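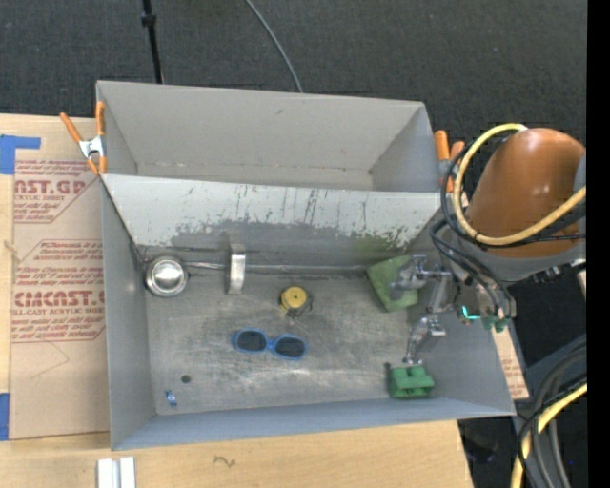 A small steel bowl, blue-framed sunglasses and other odds and ends in one of the bins.

Gridton swap shed reopens after winter repairs

February 18, 2023

The swap shed on Gethin Road in Gridton is open again following repairs to its roof and front counter. Residents can drop off small household goods at no charge and take home up to 5 items a visit.

The grey metal bins have been kept, worn paint and all. Almost 40 households used the shed in October, its last month before the closure. Repairs cost $1,085 and were paid for by the Wuvex hardware store.

Batteries, paint and broken glass are not accepted. Larger items should go to the Vekel depot.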